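Flotitside Allotment and Garden Club – minutes of the August meeting

3 min read

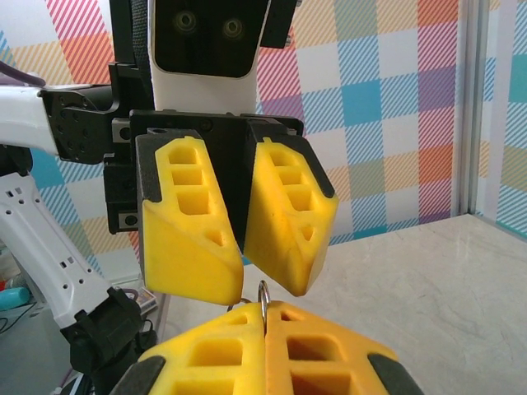 A small silver ring between two yellow gripper fingers.

Hi all, me again with the notes! We got going at Nicholas Hall just after seven, and Angharad Harries ran things while I scribbled (Myfanwy Probert, your secretary until someone else wants the pen).

Last month's minutes were fine apart from my spelling of kohlrabi, now fixed.

Money. We have 700 dollars in the account, after paying for the new hose. Angharad wants to keep 40 back for seed envelopes and I said make it more, but I was outvoted.

Water. The tank by the lower gate holds 1000 gallons and we've been getting through it far too quickly. We talked about this for ages – probably half the meeting – and agreed on watering before 8 in the morning or in the evening, please. Sprinklers are out for the rest of the month. Drip lines are fine.

Compost. Zutow will deliver a load on Saturday and tip it by the shed. Bring your own barrow if you have one, the club's has a flat tire again. No diseased tomato plants in the shared heap!! We had a long and slightly heated chat about blight and I'm not going to write it all down.

Seed swap. Flisska, the cafe on the corner, is letting us use the back room. Beans, squash and flower seed are all welcome, labeled with the variety if you know it. Angharad is bringing her purple pole beans and I've already put my name down for a packet.

Any other business. The bindweed along the north fence is back. Two of the plots up there are open, so tell your friends, but maybe mention the bindweed.

We wrapped up at a quarter to nine. Next meeting is same place, same time, and it's my turn to bring the lemonade.

We use cookies to improve your visit. Accept | Manage settings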